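Vindia Lighting and Sound Kit for 1/48 Scale Lunar Hauler Models
Part no. VN-805

The VN-805 is a pre-wired lighting and sound kit for the Clurulura lunar hauler in 1/48 scale. It fits the original and reissued versions of the model. The control board, speaker, LEDs and battery box are joined by plug connectors, so no soldering is needed for a standard build.

Sound
The board stores 11 sound clips, including engine start, idle, cargo winch, airlock cycle and cockpit radio chatter. Radio lines were recorded by Beathag Mackay. Clips play in fixed order with each press of the button, or at random if jumper J2 is removed. Volume is set by a small dial on the board. The dial cannot be reached once the hull is closed, so set the level first.

Lighting
Cabin: two warm white LEDs, steady
Running lights: one red, one green, steady
Beacon: amber, slow flash
Engines: four blue LEDs, flicker in time with the engine clip
Work lamps: two cool white, switched separately

The engine flicker is driven by the audio signal and needs no adjustment. All LEDs have resistors already fitted. Do not cut and rejoin the engine leads to different lengths, as the connector pinout is not symmetrical.

Installation
Test the complete kit on the bench before any part goes into the model. Drill the cabin floor at the two marks shown on sheet 3. The speaker sits face down over the cargo grille and is held with the foam ring supplied. Light-block the inside of the hull with black paint, then a coat of silver. Clear parts scratch easily; lay the hull halves on a soft cloth or towel while routing wires.

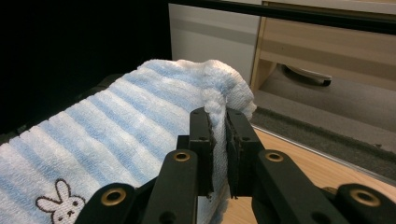
Striped terry towel with bunny embroidery.

Allow the paint to cure fully before gluing the LEDs. Use white glue or clear epoxy. Super glue will fog the canopy and the engine bells.

Specifications
Supply: 9 V battery or regulated 9 V DC adapter (neither included)
Current draw: 91 mA with all lights on, sound at mid volume
Total wire length: 297 cm
Speaker: 8 ohm, round
Board mounting: double-sided tape, supplied

In the box
Control board, speaker with foam ring, LED harness, battery box with switch, push button, spare amber LED, five instruction sheets.

Compatibility
The kit does not fit the Zheng resin conversion without changes to the rear bulkhead. Lingyun Ding has drawn a trimming template for that version, sent free on request with the order. Builders using the Lenus display base can run the power lead through the center post; order the long lead, VN-805L.

Revision note
Boards shipped since January have a resettable fuse in place of the glass type. Harnesses are interchangeable between both boards.

The model itself is not included. Wiring questions go to Rasmus Petrauskas through the contact form. Please give the revision letter printed beside the battery connector.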